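Bakcombe Shared Workroom – progress report to the Stosix fund
2020-08-17
Prepared by the Kolis site team

Sorry this is a bit rough, wanted to get it to you ahead of the call. Numbers first, then room, then what is still open.

Spend to date: $3563. All of it on the room itself – lights, paint, the stand for the screen, two deliveries. Nothing drawn from the furniture line yet apart from the tables. Receipts are in the shared folder under Bakcombe, same naming as last time. One from Murthy is a scan of a fax, readable but only just. Asked them for a clean one.

Space

Room is open and being used. Went with one big open workspace in the end, no partitions. The quote for partitions came in high and the groups who tried the layout in the spring liked being able to see across. Can still go back to it if you feel strongly, the fixings are not a big job.

Ceiling is the corrugated metal one, kept as is. Beams painted white to match. We had talked about panels under it for the noise and I know that was in the original proposal – parked for now, see below. Light fixtures are up, all fluorescent. Old ones over the back half were the worst of the lot and those went first. Whiteboard is at the far end where the plan had it, with a light near it so people can read what's written up there late in the day.
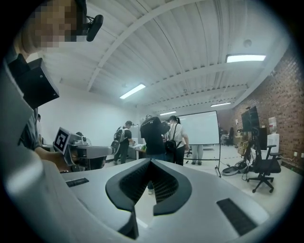 Bakcombe main room, white beams and new lighting, whiteboard toward the back.

Electrical sign-off recieved for the lights. Wall sockets are a seperate visit, Murthy has given us a slot later in August. Until then there are extension leads, taped down, checked every morning.

Deliveries

Tables – in. One came with a bent foot, swapped without charge.
Screen and stand – in, see next section.
Monitor and stand – in.
Shelving – partly. More on that too.
Chairs – short. Order was split by the supplier and the second half has no date. Groups have been borrowing from the room next door, which works until both rooms are busy.

Chasing the chairs weekly. If no date by the end of the month would like your ok to cancel that half and buy locally, difference is $194 on the price we were given. Not going to do it without a yes from you.

Using the room

Bookings are fine, better in the mornings. Mostly small groups on their feet around the tables, moving between those and the screen, so the floor has to stay clear. Bags are the main problem. No hooks in the plan (our miss) and people either keep their backpacks on or drop them under the tables. Want to add a run of hooks by the door, small cost, can come out of sundries.
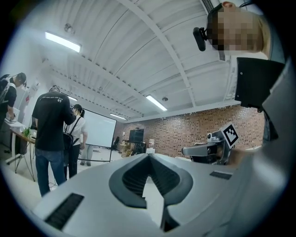

3 min read

Back corner is the part that needs the most work. Against the brick we have the monitor on its stand, the water dispenser, a small chair and the wooden shelves, and the shelves are a mess. Everything without a home ends up there. Plan is one afternoon to empty them, throw out what's dead, label what's left. Brick stays bare, no paint, that was agreed with the building.

Projection screen is the freestanding kind with the black frame stand. Good choice I think – could not have fixed one to that slanted ceiling without a lot of drilling. Downside is it takes up floor and people walk behind it. Looking at moving it nearer to the wall once the shelves are sorted. Need to try it with a full room before marking a position.

Plants on the tables were somebody's idea from the first feedback round. Cheap and people like them. Keeping them.

Noise. Still the top complaint. Metal overhead, brick at the back, hard floor, so it carries. Price for the acoustic panels is $549 fitted, three panels over the table area only, not the whole ceiling. That would be inside budget if the chairs come at the original price, tight if they don't. Would like to decide on the two together.

Air vent in the ceiling was cleaned out, filter changed. No complaints about heat so far.

Changes against the plan

Partitions dropped. Money moved to lights.
Hooks added, pending.
Ceiling panels delayed, not dropped.
Sockets moved back, contractor dates.

Needed from Stosix

Yes or no on buying the missing chairs locally.
Yes or no on the panels.
Confirmation that the leftover paint money can go to hooks and labels – think this is covered under the terms but would rather have it in writing.

Next report after the socket visit. Will send the floor plan with the new screen position at the same time, the one you have is out of date.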